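Damville Arcade Controller – Leverless, Wired

By Eltano

In stock – ships from our warehouse the next business day

Overview

The Damville is a leverless arcade controller for fighting games, platformers and older arcade titles. It has no stick. All four directions are on buttons, laid out so that left, down and right sit under the fingers of your left hand and jump sits under your thumb. If you already play on a keyboard you will find your way around it quickly. If you are coming from a pad or a stick, expect a week or two of dropped inputs before your hands catch up.

It replaces the Grestolach, which we stopped making in November. The button layout is the same, so anyone moving over from that model keeps the same hand position. The case is lower, the cable is detachable and the firmware can be updated by the owner. The Grestolach could only be updated by sending it back to us, and a lot of you told us what you thought of that.

Layout

The Damville has four direction buttons, eight action buttons and a row of small function buttons along the back edge for Start, Select, Home and the profile switch. The jump button is larger than the others. The action buttons follow a slight curve, with the two right-hand columns dropped a little to suit the ring finger and the little finger.

A lock switch on the left side turns off the function row during play. When the lock is on, Start and Home do nothing, which most tournaments ask for. The lock light is on the back edge, where an opponent or a judge can see it from across the table.

Switches and caps

The Damville ships with Pylypenko low-profile linear switches. They are light, with a short travel, and they do not click. Every switch sits in a socket and can be pulled straight out with the puller in the box. No soldering is needed for any switch on the board, including the function row.

Caps are matte and come in black or gray. The standard caps are flat. A domed set is sold separately and fits the same switches. Please note that caps from the Grestolach do not fit. The stem is different.

Opposite directions

How a controller handles left and right pressed together is a rules question as much as a technical one, and the rules differ from one event to the next. The Damville has three modes:

Neutral – left and right together give no direction. Up and down together give no direction. This is the factory setting.

Last input – the direction pressed most recently wins.

First input – the direction pressed first is kept until it is released.

Hold the profile switch and press a direction button to change mode. The light flashes once for Neutral, twice for Last input and three times for First input. Check with your organizer before you enter. We can tell you what the controller does, but we can't tell you what a given event will accept.

Profiles

Two profiles are stored on the controller itself and stay there when it is unplugged. Each one holds a full button map and an opposite-direction mode. Many owners keep one for fighting games and one for everything else. Tap the profile switch to move between them. You do not need any software running on the PC.

To edit a profile, plug the controller into a computer and open the setup page in a browser. Changes are saved when you press Store. If you close the page without pressing Store, the old map stays in place.

Compatibility

PC – works as a standard controller with no driver. Games that only read older controller types may need the legacy mode. Hold Select while plugging in.

Consoles – the Damville is not licensed for any current console. Some owners use it through a third-party converter. We do not sell converters, and we can't help with problems that only show up when one is in use.

Emulators – works with anything that accepts a standard controller. If your emulator shows the directions as an analog stick, hold Home while plugging in to switch them to a D-pad.

Specifications

Connection: wired, USB-C on the controller, USB-A on the supplied cable
Cable length: 200 cm
Action buttons: eight
Direction buttons: four
Profiles: 2, stored on the controller
Switches: Pylypenko low-profile linear, socketed
Top plate: aluminum
Base: full-width rubber mat
Colors: black, gray
Wireless: no

In the box

Damville controller
Detachable cable
Switch and cap puller
Spare switches, two
Printed quick guide

Price

$119, including the cable. The domed cap set and the carry sleeve are extra. Clubs and event organizers ordering several units should write to us before placing an order, as we can quote separately for those.

Using it on a table or a lap

The mat on the base covers the whole underside. It grips best on a smooth, clean surface and will pick up dust over time. Wipe it with a damp cloth and let it dry before you use it again. The same goes for the top plate. Do not use alcohol on the caps, as it leaves shiny patches on the matte finish.

For lap play, the controller is wide enough to rest across both legs. Players who sit low may prefer to turn the cable to the left using an angled adapter, which we don't include.

The Damville is not sealed against liquids. If a drink goes over it, unplug it right away, turn it upside down and remove the caps and switches once the worst has drained. Leave everything open overnight. Switches that feel sticky afterward should be replaced. Liquid damage is not covered by the warranty, but we do sell replacement boards and the swap takes one screwdriver.

Firmware

New firmware goes up on Wednesday when there is any. The version number is shown at the top of the setup page. To update, hold Start and Select while plugging in, and the controller will appear as a drive. Copy the new file over and wait for it to restart by itself. Profiles are kept through an update, but we still suggest writing down anything you would hate to lose.

Known issue: on the first firmware, the lock light stays on after the computer goes to sleep. The lock itself works correctly. Fixed in the current version.

Warranty and returns

The controller is covered for two years against faults in parts and assembly. Opening the case does not end the warranty. Switches are treated as wearing parts and are covered for the first year only.

You can return an unused controller within 30 days. If you have used it and don't get along with it, write to us anyway. We take back lightly used units for part credit and sell them on as open box.

Questions we get

Can I fit full-height switches? No. The plate and the sockets are made for low-profile switches only.

Is there a left-handed version? Not at present. You can swap the button map in a profile, but the physical layout stays the same.

Will the Grestolach get new firmware? No further updates are planned. Parts for it are still available while they last.

Can I print my own artwork for the top? The Damville has no clear cover, so there is nowhere to put a sheet. Vinyl skins stick well to the plate. A cutting template is on the downloads page.

How many can I order at once? Up to 100 through the shop. Larger orders go through the trade form.

Contact

Product questions and repairs are handled by Halima Nyaga at the Eltano service desk. Include the serial number from the label on the base and say which firmware you are on – it saves a round of emails.

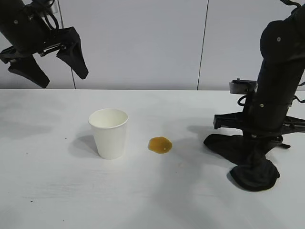 Paper cup, small spill and a black cloth on a white tabletop.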